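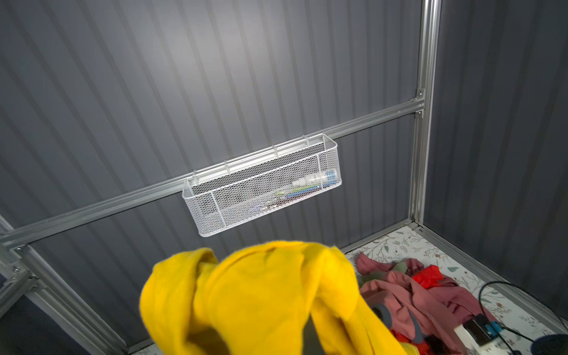
How long should you let a sourdough starter sit before you bake with it?

Mine wanted three weeks, and I'd plan on two at the very least, whatever the recipe on the back of the flour bag says.

I know that's a boring answer. I wanted it to be five days too. I had a whole weekend of baking planned around day five, with the good butter already bought, and what came out of the oven was a gray puck that I could have used to prop the back door open (I ate two slices anyway, toasted, with a lot of jam).

So I started over in October, and this time I kept notes, which is very unlike me. I called the new starter Furkari, after a word my niece made up when she was three and has refused to explain ever since. The first one never got a name. Draw your own conclusions.

The first few days are a big tease. You mix flour and water, equal weights, and by day two or three it's bubbling like mad and climbing up the jar and you think you're a genius. Then it stops. Completely flat, smells like nail polish remover, a little puddle of brownish water on top. I threw my first attempt at saving it down the sink at exactly this stage, and I've since learned from my friend Intan Tarigan, who has kept hers going through two house moves, that pretty much everybody's does this. The early bubbles are mostly other bacteria having a party before the yeast gets settled in. You keep feeding it. It looks dead and you keep feeding it, and somewhere in the second week it wakes up again, slower and steadier.

My feeding routine, for anyone who wants to copy it: I keep 60 grams of starter, add 60 grams of flour and 60 grams of water, stir it with the handle of a wooden spoon, put the lid on loosely and leave it on top of the fridge. Once a day for the first week, twice a day after that. I switched to half rye flour on day six and wow, what a difference! The smell went from gym bag to something more like green apples. If you only change one thing, buy a small bag of rye.

The water thing I'm less sure about. Gilang Harahap at work swears by leaving tap water out overnight in a pitcher. I did it for a week, forgot for a week, and couldn't tell you which jar of starter was which. Maybe your tap water is stronger than ours.

Then there's the discard, and can we talk about the discard? You are pouring half of this stuff away every single day, and it adds up to an awful lot of flour. I kept mine in a tub in the fridge and made crackers. Discard, melted butter, salt, whatever seeds are in the cupboard, spread as thin as you can bear on parchment and baked low until the edges go brown. Score them halfway through or you'll be snapping off shards the shape of Florida. My husband likes these better than the bread. He has said so more than once.

The first real loaf was 700 grams of bread flour, and I messed up the shaping because I got impatient and skipped the rest in the middle. It spread out sideways in the pot. But it had holes! Proper ones, and a crust that crackled when it came out, and I stood there at 11 at night with my ear next to it like a weirdo. The second one was rounder. The third one I forgot the salt, and please don't ever forget the salt, it tastes like a wet envelope.

I've also gotten fussier about timing. The float test (drop a spoonful in water, see if it floats) has lied to me both ways, so now I put a rubber band around the jar at feeding time and wait until the starter has doubled past it. In my kitchen that takes most of the morning. When it's cold I put the jar in the oven with just the light on – with a sticky note on the oven door, after what happened to a perfectly nice Tupperware lid last winter.

Next up is a seeded loaf, and then I want to try Intan's cinnamon raisin one, if she ever writes down the amounts. She does it all by feel and her texts say things like "flour until it looks right." If you've got a raisin recipe with numbers in it, please leave it in the comments.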